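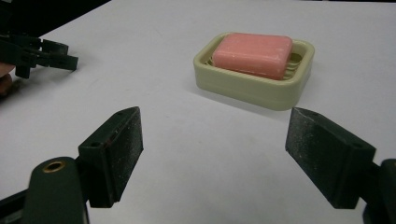
What is a noise abatement notice?

A noise abatement notice is a formal letter from a council telling someone to stop, or cut down, a noise that counts as a statutory nuisance. I look after the housing pages on this wiki, and it's the entry I get asked about most, so I've rewritten it in the sort of words I'd use over the fence. It covers England and Wales. Scotland and Northern Ireland have their own rules and I don't know them well enough to write them up.

What counts as a nuisance?

The noise has to do one of two things: seriously and unreasonably interfere with how you use your home, or be likely to harm your health. There's no set number of decibels for this, which surprises people (it surprised me!). The officer looks at how loud it is, how long it goes on, how often, and what time of day it happens. A drill at 2 in the afternoon is treated very differently from the same drill at 2 in the morning. Ordinary traffic isn't covered, and nor are everyday living sounds like footsteps or a baby crying, most of the time.

Who gets the notice?

Usually the person making the noise. If the trouble comes from a fault in the building itself - a banging pipe inside the wall, say - it goes to the owner. When the council can't find whoever is responsible, it can serve the owner or occupier instead.

What does it say?

It says what the nuisance is, what must stop or be put right, and by when. Some are a single page. The one served on the Drelari, a music bar in our town, ran to 5 pages and went into the bass speakers in great detail. Our council logged 2143 noise complaints last year and almost 300 were about the same few streets near the Vudel works, so I suppose they've had the practice.

Can you appeal?

Yes, to the magistrates' court, within 21 days of being served. You might argue that the noise isn't a nuisance, that the notice went to the wrong person, or that the time allowed was too short. Businesses can also argue that they were already using the "best practicable means" to keep it down. Don't assume an appeal puts everything on hold, as the notice often stays in force meanwhile. Read the wording on yours.

What if it's ignored?

Breaking a notice without a reasonable excuse is a criminal offence and can end in a fine. Councils can also get a warrant to go in and take the equipment away, though I've only heard of that once round here.

See also: Statutory nuisance; Noise diaries; Party walls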